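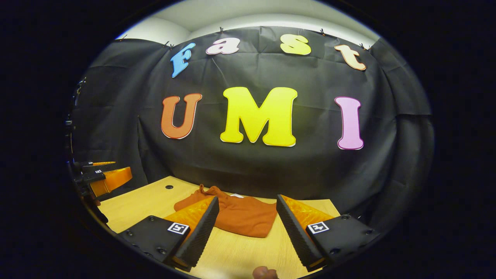

4. Hanging the backdrop and putting up the letters

Okay, this is my favorite part of the whole set-up, and also the part where I used to waste an entire evening! You'll want the table in place already (section 3), because the bottom of the cloth has to come down to it.

1. Shake out the black cloth and find the long hemmed edge. That's your top. If you have the Vemar cloth, the hem is the side with the tag.

2. Clip the top edge. I put one small dark clip at each far end first, then fill in between them. Five does it for me. Start at the ends, or you'll run out of cloth on one side (ask me how I know).

3. Let the cloth hang down to the table and bunch a little at the bottom. Don't pull it tight. Mine always has creases and a big saggy bit on the right, and I've made peace with that.

Note: If wrinkles bug you, iron the cloth on low before step 1. Please don't steam it once it's hanging, the clips creep.

4. Lay your letters out on the table in order before you stick anything. I do the small lowercase word on top and the big capitals underneath, so "fast" first and then "UMI".

5. Start with the middle letter of the bottom row. My yellow M is the biggest of the lot, so I put it up and work outward, U to the left and I to the right.

6. Now the top row. These are the bubbly ones with the contrasting outlines, and they look better a bit crooked. My f leans and I leave it that way.

Caution: Use the Tretus removable dots, 8 mm or smaller. The bigger ones took the edge off a cardstock letter when I peeled it, and I had to cut a new one.

7. Step back to the far wall and read it out loud. Līga Strazds once walked in on me doing this and thought I was on the phone, but it's how I catch a letter that's sliding.

8. Toss your orange cloth on the table. Rumpled is fine! The color shows up nicely against the pale wood, and you'll need it in section 5 for the folding.

Taking it down: letters first, then the clips from the middle out. Store the letters flat between sheets of paper. A Michiels folder holds 12 of mine with room for the spare dots.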